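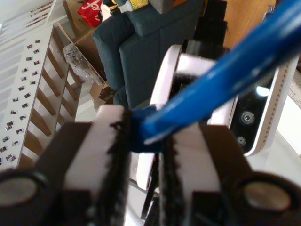
Blue cable in front of a white device with a black panel, gear icon showing.

Vukari: a cable handling log for small network benches

Version 2, March release
Maintained by Paraskevi Lazaridis
Contact: open an issue on the Jostulis tracker

What's in it

Vukari is a table of 3843 short records about network patch cables: picking them up, laying them out, plugging them in, unplugging them, coiling them, putting them away. Each record is one cable on one occasion, with a plain-language note on how it behaved. If you have ever spent a quarter of an hour persuading a short cable to stay flat next to a router, you already know why I find this stuff so interesting!

The records come from 700 individual cables. Some show up once, others come back again and again over the months, and those are my favorites, because you can watch a cable pick up its habits (a kink near one end, a curl that always goes left, a latch that has lost its spring).

Files

records.csv: the main table, one row per handling
cables.csv: one row per cable, with jacket color, length, and connector style
surfaces.csv: the work surfaces, with a short note on each
notes/: longer write-ups for 200 of the records, plain text
splits/: suggested train and test lists, by cable
CHANGES: what moved between version 1 and version 2

Fields in records.csv

cable_id: matches cables.csv. Never reused, even when a cable is thrown out.
action: one of pick, lay, route, insert, remove, coil, store
surface_id: matches surfaces.csv
start_shape: straight, single bend, loop, coil, tangle
end_shape: same values
neighbor: whatever else was close enough to get in the way, usually another cable
tries: how many attempts before the action was done or dropped
done: yes, no, or partly
remark: free text, any length, written right after the handling

The remark column is the heart of the thing. Please read it before you drop it! A row that says "insert, 3 tries, yes" could be anything, and then the remark tells you the latch tab was folded under and had to be teased out with a fingernail.

About jacket color

Blue is overrepresented. We had a lot of blue cable. Color is recorded as the person saw it under bench light, so one cable may be "blue" in one remark and "dark blue" in the next, and I have left those alone. In cables.csv the color is the one agreed on when the cable got its ID.

About surfaces

This was the big surprise of version 1 and the reason surfaces.csv exists at all. A patch cable on bare wood slides away when you nudge the connector. Put flattened cardboard under it and the connector tends to stay where you set it, but creases will catch a latch tab or tip the plug onto its side. Carpet tile is in there too, and a rubber mat, and one very slippery cutting board that I have since retired.

For cardboard we log whether it was fresh or had been folded. A sheet with a lot of wrinkles counts as its own surface and has its own ID. 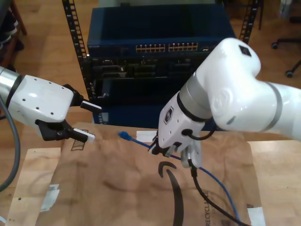 RJ45 connector and blue ethernet cable on creased cardboard, wooden tabletop underneath.

Walter Sotelo wrote in after version 1 to ask for the neighbor column to be split in two. His point was that a second cable running alongside is a very different nuisance from one that crosses over the top, and that lumping them together hid the thing he most wanted to look at. "I'd take a messy column over a missing one," he added.

He's right, and it's half done. Version 2 keeps neighbor as it was and adds the words "alongside" or "across" to the remark wherever the person doing the handling could say which. Going back over the old rows is slow work and I would love help with it.

How the records were made

Most sessions took place at the Prakonow bench, a few at Alipour. One person handled the cables and dictated, another typed. Nobody was given a script beyond the list of actions. We did ask people to stick with whichever cable they started on until it was done or they gave up, and giving up is a perfectly good record. Look for done = no, there are some wonderful remarks in there.

Connector inserts were all made into ports with no power on the line. Link speed and signal quality are not recorded, and you can't work them out from anything in the table.

Splits

The splits are by cable, so no cable appears on both sides. 96 cables are held out for testing. If you shuffle by row you will leak, badly, since remarks about the same cable sound so alike ("the curly one again").

Known problems

Lengths in cables.csv are nominal. A few were measured and the rest come off the label.
"Tangle" and "loop" were used loosely in the early months.
The tries column was sometimes filled in from memory after a long run, and very high values should be treated with care.
Coiling direction is missing wherever the person forgot to say it.
Two spellings of "grey" survive in the remarks. Search for both.

Good uses

Teaching people to write useful bench notes, text classification on short informal remarks, planning a cable drawer. Somebody used version 1 to decide which cables to throw away, and I was thrilled.

Adding your own

Copy template.csv, take a block of free cable IDs from the tracker, and send the file with your surfaces described in a sentence or so each. I go through new files on Monday evenings. Remarks can be as chatty as you like, and if your cables are orange, please, please send them.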